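그로소비츠 공동실험실 유리기구·작업대 정리 회의록 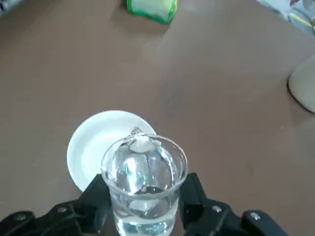 사진 1. 물이 담긴 투명 유리 비커와 흰색 원형 받침접시(갈색 작업대)

일시: 8월 15일 월요일 15시
장소: 그로소비츠 공동실험실 회의 공간
배포: 실험실 이용 부서 전체, 플로스트빌 분실
작성: 실험실 운영 담당

1. 전회 의결 사항 확인
가. 유리기구 보관장 선반 라벨 교체는 완료됨. 구 라벨 번호는 대장에서 삭제하고 비고란에만 남김.
나. 플로스트빌 분실에서 이관하기로 한 메스실린더는 미도착. 포장재 부족으로 발송이 보류되었다고 회신받음. 다음 회의 안건으로 이월함.
다. 싱크대 옆 건조대 물받이 교체는 견적 단계임.

2. 비커 취급 및 물 넘침
가. 비커를 옮기거나 기울일 때 수면이 출렁여 림 위로 물이 튀는 문제를 논의함. 사진 1에서 림 위로 솟은 물이 확인됨.
나. 담는 양의 기준을 정함. 작업대 위에서 이동하는 비커의 물은 300 mL를 상한으로 하며, 소형 비커는 표시 용량의 절반을 넘기지 않음.
다. 그 이상의 물이 필요한 작업은 빈 비커를 먼저 제자리에 놓고 세척병으로 보충함.
라. 림에 이가 빠진 비커는 물 전용으로도 사용하지 않음. 발견 즉시 파손 유리함에 넣고 대장에 기재함.
마. 비커 벽면의 눈금 판독은 비커를 평평한 면에 내려놓고 수면이 멈춘 뒤에 함. 들고 있는 상태의 판독값은 기록지에 적지 않음.

3. 받침접시 사용
가. 흰색 원형 받침접시는 비커 옆에 두고 젖은 유리막대와 스포이트를 올려놓는 용도로 통일함. 시료 계량에는 쓰지 않음.
나. 테두리가 낮은 접시는 물이 고이면 옮길 때 쏟아진다는 의견이 있었음. 고인 물은 옮기기 전에 종이타월로 흡수시킴.
다. 작업 종료 후 접시는 비우고 닦아서 둘째 서랍에 엎어 보관함. 비커 위에 겹쳐 올리지 않음.
라. 접시를 밝은 배경으로 삼아 액체 색을 비교하자는 제안은 보류함. 조명 위치에 따라 안쪽 테두리에 그림자가 생기므로 별도의 백색판을 검토함.

4. 작업대 표면
가. 갈색 상판은 물방울이 눈에 잘 띄지 않아 종료 점검 시 손전등을 비스듬히 비추어 확인하기로 함.
나. 상판 보호 매트는 발로그 제품과 트롤레티 제품의 견본을 비교함. 발로그 견본은 모서리가 말려 비커를 놓을 때 기울었고, 트롤레티 견본은 평탄하나 세척 후 건조가 느렸음.
다. 두 견본 모두 채택하지 않고 두께가 다른 견본을 재요청함. 재요청 시 대장 589번 작업대의 치수를 적용함.

5. 소모품 및 예산
가. 종이타월은 현재 규격을 유지함. 매트 옆에 상시 비치하고 건조대 쪽 걸이는 철거함.
나. 비커 보충분은 기존과 동일한 투명 유리, 주둥이 있는 형으로 한정함. 플라스틱 비커로 대체하자는 안은 열원 사용 작업대와 섞일 우려가 있어 부결됨.
다. 세척용 정제수 통은 3000 mL 용기로 통일함. 기존 소형 용기는 재고 소진 시까지 사용함.

6. 조치 사항
- 비커 수위 기준 안내문 작성 및 작업대별 부착: 운영 담당, 차주 내
- 이가 빠진 비커 전수 확인: 각 이용 부서
- 매트 견본 재요청(발로그, 트롤레티): 구매 담당
- 메스실린더 발송 일정 확인: 플로스트빌 분실
- 백색판 후보 규격 조사: 운영 담당

7. 차기 회의
10월 중 개최. 날짜는 매트 견본 도착 후 공지함. 안건 추가는 회의 공지 후 서면으로 접수함.

회의록 수정 요청은 항목 번호를 명기하여 운영 담당에게 제출할 것.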